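Collecting demonstrations at Hatener - speaker notes
Laine Hunt, March 1, 2019
Slot is 39 minutes including questions. Slides are numbered, notes follow the same order.

Slide 1. Title
Say who I am and who did the work. Ilze Laur wrote the recording software. Mesfin Wubshet and Chin-lung Chuang did most of the operating. I did the sorting afterward, so I mainly know what goes wrong.

Slide 2. What we wanted
Paju is the policy we train. It takes wrist camera images and the arm's joint readings and puts out the next small motion. It learns from people driving the arm by hand through the same kind of task many times. The task set this winter came from Toswood: picking parts out of shallow bins, setting them in a fixture, closing a lid.
Most of the talk is on the recordings. Valdis covers training after the break, send model questions to him.

Slide 3. The station
One arm, one wrist camera, one fixed camera over the bench. The operator holds a lead arm and the working arm copies it. Foot pedal starts and stops a recording. We had a keyboard for that in January and people kept letting go of the lead arm to reach it, which left a jerk at the start of every episode. Paju learned the jerk.
(Play clip of the jerk if there is time. It's on the laptop, not in the slides.)

Slide 4. Operators
Two regular operators, 7 occasional ones. The occasional ones were slower but we kept nearly all of their data. Their grasps came in from angles the regulars never used. When we trained only on Mesfin and Chin-lung the arm did fine until a part was turned sideways, and then it hovered.
Sessions are capped at 39 minutes. Past that people start cutting corners over the fixture and you can see it in the joint traces.

Slide 5. Labels
Each episode gets a task name, an operator code and one of three marks: good, recovered, bad. "Recovered" means the operator missed and then fixed it. Don't throw these out. We did at first and had to collect that kind of thing again.
The operator marks the episode right after the pedal. A second person checks a sample of them the next morning. Where the two disagree it is nearly always good against recovered. We now write down the rule: if the fingers opened again before the part was lifted clear, it's recovered.

Slide 6. Wrist view
The gripper takes up a lot of the picture. In this one the two dark fingers come up from the bottom and nearly meet, and past them there are only white walls coming together in a corner. Pause here, people at the back need a moment.

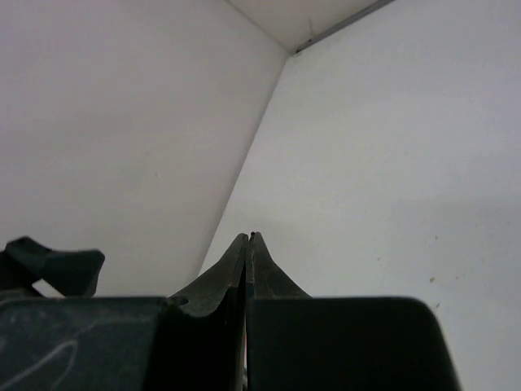
Ilze's first filter dropped images with low contrast in them. It let plenty of views like this through, as dark fingers on a white wall have all the contrast you could ask for. Her second version masks the gripper and looks at what remains. If the rest is close to blank for 8 seconds running, the episode goes to a person to look at.
Marks and scratches on the gripper are worth a mention. They stay in the same place in the image, and a model can use them to tell one gripper from another. We swap housings between stations for that reason.

Slide 7. Storage and naming
Grumetti is our storage tool. One folder per episode, nothing renamed by hand. Ask me about the week we renamed things by hand.
Camera clocks and arm clocks drift. Sync at the start of each session and write the offset into the episode - don't fix it later in a script.

Slide 8. What we'd change
Pedal from day one. Keep recovered episodes. More operators, fewer hours each. Look at raw wrist video every day, even if it is only a few episodes over coffee.

Questions likely to come up: cost per episode (don't have a good number), whether the lead arm design will be shared (ask Chin-lung), lighting (we left the room lights as they were).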